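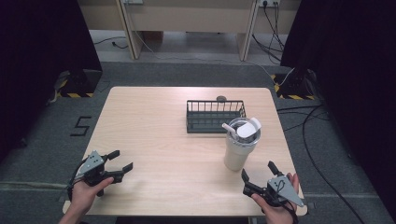
Insulated tumbler with straw lid and wire basket on the table, number 5 marked on the carpet.

Call for participants: tumblers and wire baskets in everyday use

Posted 6/29/21

Meltix is looking for up to 40 adults in the Vunholm area to take part in a home-use study of insulated tumblers and open wire baskets. You will use the items at home as part of your normal routine, keep a short weekly log, and come in for two visits at our Ponce Street rooms. The study runs for 13 weeks. Participants who finish receive $200.

What you will be using

Each household gets two insulated tumblers with straw lids and one rectangular wire basket from the Illetti kitchen range. The basket is meant for the counter, a shelf or the inside of a cabinet. We want to know where it ends up in your kitchen and what ends up in it. Some people in the first round kept tumblers and lids in the basket. Others used it for onions, mail, dish towels or baby bottles. Any of that is fine with us.

The tumblers should be used at least four days a week, by you or by someone else in the household. Cold drinks only, please. They can be washed by hand or on the top rack of a dishwasher, but pick one method at the start and stay with it until the end. Tell us at your first visit which one you picked.

What we ask of you

- A first visit of one hour. You collect your items, fill out a form about your kitchen and do a short set of table tasks.
- A weekly log, online or on paper. Most weeks it takes ten minutes. Questions cover how often you used the tumblers, how you cleaned the lid and straw, whether anything leaked, and where the items were stored.
- Two photos of your kitchen counter or shelf, one in the first week and one in the last. Please leave people out of them.
- A final visit of up to one hour. Bring everything back, including straws and lids, even if damaged. Do not scrub the items specially for the visit.

The table tasks are simple. You will be asked to open and close a lid, take out a straw and put it back, put a tumbler in a basket, take it out again, and clear the table the way you would at home. There are no right answers and no time limit. You may do the tasks seated or standing, with either hand. 

Who can take part

You should be 18 or older, live in Vunholm or close enough to make both visits, and have a kitchen you use most days. You can rent or own. Shared apartments are welcome, but only one person per address can sign up. We would especially like to hear from:

- households with children under 12
- people with arthritis or reduced grip strength
- people who live alone
- people with very small kitchens

You cannot take part if you or someone you live with works for a maker or seller of drinkware or kitchen storage. If you were in the January round, please wait for the next one.

Payment

You will be paid $40 after the first visit and the rest after the final visit, by check or prepaid card. If you leave early you keep the first payment but must return the items. Bus fare for both visits is paid back on the spot if you bring your ticket. We do not cover parking, but there is free street parking on the north side of Ponce Street after 5 p.m.

The rooms

Visits take place on the ground floor. There is a ramp at the side entrance and an accessible restroom next to the front desk. Children can come with you, but they must stay with you during the tasks - we have no child care. Please leave pets at home.

How to sign up

Call or stop by the front desk, or fill out the sign-up form on the Meltix website under "Home studies." We will ask for your address, the number of people in your household, whether you have a dishwasher, and the times of day that suit you. Please also give the inside width of one cabinet or shelf where a basket could go. A tape measure is fine, and so is a good guess.

We answer everyone, normally within two weeks. If we have more sign-ups than places, we choose by household type so that we end up with a mix. Names not chosen stay on the list for the next study unless you ask us to remove them.

Your logs and photos are stored under a number, without your name. You can withdraw at any point by phone or in writing.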